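Called bonds and my brokerage account: why is my payout lower than the face value plus interest?

Posted in Bonds and Fixed Income

Kevser Tatlı

I bought bonds in Mirnmont two years ago through Fimex. Mirnmont is a mid-size pipeline and storage company, rated below investment grade. I paid 104 for them, so a bit over face value, because the coupon looked good next to what my bank was offering. In June I got a notice that the whole issue was being called. The cash has now shown up and the total is less than I thought I was owed. The interest part came to 256, and I was expecting a full half-year coupon. There was also a line for a call premium of 80.

My statement says I received 2,360 in total from this bond. Did Fimex take a cut? And do I have any say in this, or can a company just take its bonds back?
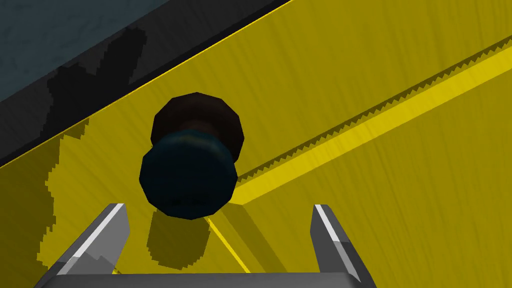

A call is a right the company has from day one, and it is written into the offering document. You don't get a vote. Companies with weak ratings use calls a lot, because if their credit gets better or rates fall they can borrow again for less and pay off the expensive debt. I think of it as a door with one knob, like the dark round one on the yellow panel there, and the company's hand is on it. You can sell before the call date, but you can't refuse the call.

On the interest, you are paid up to the redemption date and then it stops. If the call date falls between two coupon dates, you get the part of the coupon that built up since the last one. I'd bet that explains the 256. Look for the words "accrued and unpaid interest" in the notice.

The call premium is separate. Most high-yield bonds have a schedule, where the premium is higher in the early years and drops each year until it reaches zero. Yours was called some way down the schedule, so you got a small one. If you paid 104 and the call price was lower than that, the difference is a loss on the principal, even though the coupons may have more than made up for it.

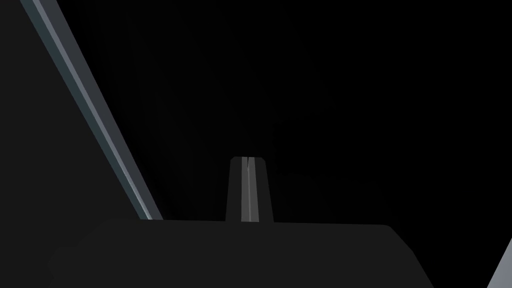
As for Fimex, check whether they charge a fee for redemptions. Many brokers charge nothing, some charge a flat amount per event. It would be on its own line. If there is no such line, ask them in writing for the price per 100 they used and compare it with the notice.

Also keep the paperwork for taxes. If you bought above par, there are rules about spreading the premium over the life of the bond, and an early call changes the numbers. I am not a tax person, so ask one.

– Ekrem Kahraman

Kivgate

Same thing happened to me with a Başaran issue. Got 1,038 back and was annoyed for a week. Always look at yield to worst before you buy, not the coupon. Yield to maturity is no use if the thing never gets to maturity.

Also, are you sure it was a full call? Some companies call part of an issue and the broker picks the accounts by lottery. If you still have some of the bonds showing, it was a partial.

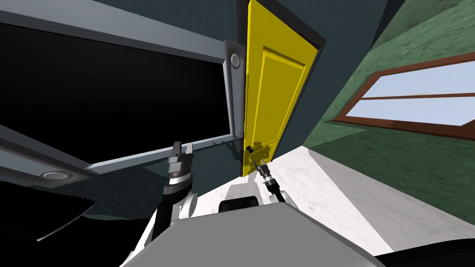 A yellow door, partly open

Kevser Tatlı

Thanks both. It was a full call, nothing left in the account. I found the notice and it does say accrued and unpaid interest to the redemption date, so the 256 makes sense now. There is no fee line from Fimex. I have written to them for the price per 100 anyway.

I did not know about yield to worst. It was on the order page the whole time, in smaller print under the other yield.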